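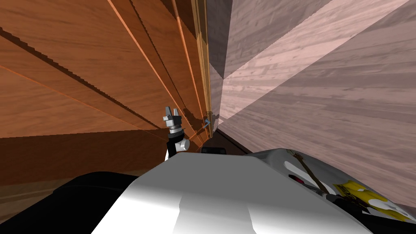

第三章 量房：先别急着买东西

学习本章之后，你应该能够：
画出一张自己和别人都看得懂的房间草图；
分清毛尺寸、净尺寸和下单尺寸；
判断一个房间的墙角是不是直角，歪的话歪了多少；
把搬运路线也当成房间的一部分来量。

3.1 从一个塞不进去的书柜讲起

我第一次正经给自己装修，是在Flimstead的那套老房子里。客厅靠窗有一个凹进去的地方（我一直管它叫“那个坑”），搬进去头一天晚上我就想好了，这里要做一个书柜，顶天立地，下面带柜门，上面全是敞开的格子，小说放左边，菜谱放右边，中间留一格给我那台老收音机。书柜还没影儿呢，书怎么摆我已经排好了！

第二天一早我拿着卷尺过去，在齐腰高的地方拉了一下，1,282毫米。我把这个数字记在手背上（对，手背），然后高高兴兴地去下单。

后面的事情你大概猜到了。板子送来，我花了一整个下午拼好，立起来，往里推，推到一半，不动了。我换了个角度，又推，还是不动。我趴在地上拿手电照了半天，才想起来去量一量贴着地面的宽度。比腰那么高的地方窄了8毫米。

就这么一点点。你把手里这本书合上，看看它有多厚，再想想一整个书柜就卡在比这还小的差距上。那个柜子后来拆了，侧板重新裁，封边重新做，多花的钱够买一把很好的尺子，还能剩下不少。

所以这一章我要讲的东西听上去特别无聊：怎么量一个房间。上一章我们聊的是怎么列需求、怎么跟家里人吵完架以后还能把清单定下来，那一章读起来比较有意思，我知道。可是从这里开始，清单上的每一样东西都得落到一个具体的位置上，位置就要有尺寸。尺寸错了，后面五章讲的颜色、灯光、柜子、窗帘，全都得跟着返工。

3.2 工具

我不打算让你买一堆东西。我自己的工具袋里常年就这几样：一把五米的钢卷尺，一支铅笔，一块橡皮，一个硬夹板，几张方格纸，一把短水平尺，还有一卷美纹纸胶带。激光测距仪我也有，量长墙的时候确实舒服，一个人就能干，不用求人帮忙扶着另一头。但我建议你前几个房间都用卷尺量。用卷尺你得蹲下，得贴着墙走，得把手伸到暖气后面去，这么一来你会摸到很多激光那个小红点碰不到的事情：踢脚线有多厚，墙皮哪里鼓了，插座离墙角有多远。

说一下卷尺头上那个会晃的小铁钩。好多同学第一次上课都举手跟我说尺子坏了，钩子松了。没坏！它就是应该晃的，晃动的距离正好等于铁钩自身的厚度。你把它钩在板子边上往外拉，它会滑出来一点；你把它顶在墙上往里推，它会缩回去一点，两种情况下读数都是准的。千万不要好心拿锤子把它敲紧。我见过有人敲紧了，之后整套厨房的尺寸都带着同一个误差，查了很久都查不出来。

另外，一个工程从头到尾用同一把尺。你量用你的，木工量用他的，这没问题，但是开工之前把两把尺并排拉开对一下。有一回我在Portela帮朋友弄阳台，两把尺拉到头，刻度就是对不齐，谁的旧谁的新一目了然。

铅笔比圆珠笔好。数字要改，而且你经常得把纸按在墙上写字，圆珠笔写两行就不出水了。

3.3 先画图，后动尺

顺序很要紧：先站在房间门口，把整个房间画下来，一个数字都不写。

画得丑没关系，我画了这么多年还是丑。你只需要一个俯视的轮廓，墙是线，门是缺口加一段弧线（弧线表示门往哪边开），窗是墙上的双线。凸出来的柱子、凹进去的坑、暖气、管道井，统统画上。画的时候慢一点，从门的左手边开始，顺时针走一圈，回到门的右手边结束。我每次都这么走，走到后来成了习惯，去别人家吃饭都忍不住要顺时针看一圈（我家里人觉得这很丢脸）。

画完俯视图，每一面墙再单独画一张立面，也就是你正对着那面墙看到的样子。立面图上要有开关、插座、门套、窗台、踢脚线，还有顶上如果有石膏线也得标出来。初学者最爱偷懒的就是立面，觉得有俯视图就够了。等你订好了床头柜，发现柜子把插座挡得严严实实，就会回来补画立面图。我补过。

每张图上写清楚房间名字，写清楚哪边朝窗。不要只写“北墙”，过两个星期你站在建材店里，是想不起来哪边是北的。写“门对面的墙”或者“挨着卫生间的墙”，这种大白话最好用。

3.4 一面墙量三次

现在可以动尺了。水平方向的尺寸，每一处都量三个高度：贴近地面，齐腰，伸手够得着的高处。三个数全部写下来，竖着排成一列，把最小的那个圈起来。

圈起来的就是净尺寸，凡是要塞进去的东西，都按它来算。

垂直方向也一样，左、中、右各量一次。老房子的地面会往一边沉，天花板又会往另一边走，两头一凑，左边和右边能差出让你怀疑自己眼睛的距离。Flimstead那套房子，弹珠放在厨房门口，自己就会滚到水池底下，连推都不用推。

同学们常问我：三个数不一样的时候，能不能取平均值？不能。平均值在这里一点用都没有，柜子才不管平均下来有多宽，它只会卡在最窄的地方。反过来，如果你要做的东西是盖住某个洞口的，比如遮光窗帘、盖板、门套外沿，那就要看最大的那个数。你把这两种情况在脑子里分开：往里塞，看最小；往外盖，看最大。本章习题里有一大半都在考这个。

三种尺寸的叫法也在这里一起说了：

毛尺寸，从结构墙面到结构墙面，没算上瓷砖、踢脚线、护墙板的厚度。开发商给你的图纸上一般写的是它。
净尺寸，所有面层都做完以后真正剩下来的空间，就是你圈出来的那个最小值。
下单尺寸，净尺寸再减去安装需要的余量。余量留多少，要看做的是什么、怎么固定、两边有没有收口条，第六章讲柜子的时候我会专门列出来。

请你在纸上永远写明是哪一种。我有一张旧草图，上面只写了一个数字，旁边画了三个感叹号，说明我当时觉得它极其重要。至于它是毛的还是净的，我到今天都没搞清楚。

3.5 墙角到底直不直

直角这件事，肉眼靠不住。新房也靠不住，我在Vunenley看过一套刚交付的，油漆味都没散，主卧四个角里一个直的都没有。

检查的办法你初中就学过，勾三股四弦五。从墙角出发，沿一面墙量出三百毫米，贴一小块美纹纸做记号；沿另一面墙量出四百毫米，再贴一块。然后量两块记号之间的斜线。正好五百毫米，直角。短了，墙角往里收，是锐角；长了，墙角往外敞，是钝角。房间大的话，把三个数都翻一倍或者两倍，误差会看得更清楚。

还有一个更省事的：如果房间大致是长方形，就拉两条对角线。两条一样长，四个角多半没什么毛病（前提是对边也分别相等，不然等腰梯形会骗过你，它的两条对角线也是一样长的）。

歪了怎么办？先别慌，歪墙太常见了。对于沙发、床、书桌这些独立摆放的家具，几乎没有影响，家具和墙之间本来就有缝。对于转角橱柜、整块台面、满铺的地板，影响就大了，要么现场放样，要么留出一边用收口条来吃掉误差。我的习惯是在草图的那个角上画一个小小的箭头，指向它歪的方向，旁边写上斜线的实测长度。师傅一看就明白，省得我在旁边比划。

3.6 门、楼梯和拐弯

房间量完了，你以为可以收工了是不是？沙发可不会自己从窗户飘进来。

从马路边到房间里，一路上所有的门洞、楼梯、电梯、走廊拐角，都要量。我把它叫作搬运路线，画在单独的一张纸上。门洞要量门打开以后剩下的净宽，门扇本身有厚度，门把手还会凸出来一截。高度也别忘了，我在Fandley租过一个顶楼的小套间，入户门净高2,014毫米，看着挺正常的吧？门后面紧接着就是一段斜顶。站直的人进得去，竖着搬的衣柜进不去，放平了又转不过那个弯。最后那个衣柜在楼道里拆成了板，搬进去再装回来，两个铰链从此再也没对齐过。

拐角是最难量的一处。我的办法很土：找一块废纸板，按家具底面的长宽裁出来，两个人抬着走一遍。纸板走得过去，再考虑高度；纸板都卡住了，那就不用往下想了。这个办法还能顺便看出扶手、消防栓箱、邻居家的鞋架挡不挡路。要跟邻居商量挪鞋架的话，提前一天说，带点水果。

电梯要量轿厢的深、宽、高，还有电梯门的净宽和净高，这是五个数，少一个都不行。很多人量了轿厢忘了量门，轿厢里头宽敞得能跳舞，门却只开那么一点。

3.7 把误差换成钱

我知道有的同学读到这里还是觉得啰嗦，那我们来聊聊钱。

上课的时候我常让大家做一个小练习：假设你给一间卧室的全部预算最多4,000元，床、柜子、窗帘、灯都算在里面。现在窗帘量短了，要重做；柜子深了一点，门打不开，要换。你把这两样重新买一遍，再看看预算表上还剩什么。大部分人做到这里，灯就没有了，得先拿厨房那盏凑合用。

定做的东西，通常是量错了谁负责量，谁就负责掏钱。商家上门测量，就请商家在测量单上签字写日期；你自己量的，下单前隔一晚再量一遍，最好换个人来量，别让他看你第一次的数字。两次对得上，放心下单。对不上，就去量第三次，别猜！猜的时候人总是偏向自己想要的那个数，我那个书柜就是这么来的。

顺便说一下单位。本书从头到尾都用毫米，家具厂、橱柜厂、五金图纸也大多用毫米。你要是习惯厘米，草图上可以先用厘米，誊写的时候一次全换过来，不要一张纸上两种混着写。英寸的尺子请收进抽屉，进口窗帘杆除外，那个我们到第七章再一起头疼。

3.8 动手之前

本章后半部分会带着你完整地量一个房间，我选的是一间带飘窗的小卧室，飘窗的三个面都不好对付，正好拿来练手。请先准备好3.2节里列的工具，方格纸多备两张，第一张一定会画废的。把房间地上的东西挪开，至少让四条墙根都露出来，床要是实在挪不动，就在图上把床的位置也画上，注明后面的墙没量到。

光线也有关系，上午十点前后最好，窗边的数字看得清，墙面上的起伏借着侧光也看得见。晚上开着顶灯量也行，就是容易把六看成八，我吃过亏。

思考与讨论

一、找一个你家里一直觉得“放着别扭”的家具，按3.4节的方法量一量它所在的位置。别扭的原因出在尺寸上，还是出在别的地方？

二、你要在两面墙之间装一根伸缩浴帘杆，又要在同一个位置的外面挂一幅盖过洞口的帘子。这两样东西分别该看哪个数？

三、画出从你家楼下到卧室的搬运路线，标出你认为最窄的一处，然后去量。你原先认定的那一处，量下来还是最窄的吗？把结果带到课上来，我们从这里接着讲飘窗。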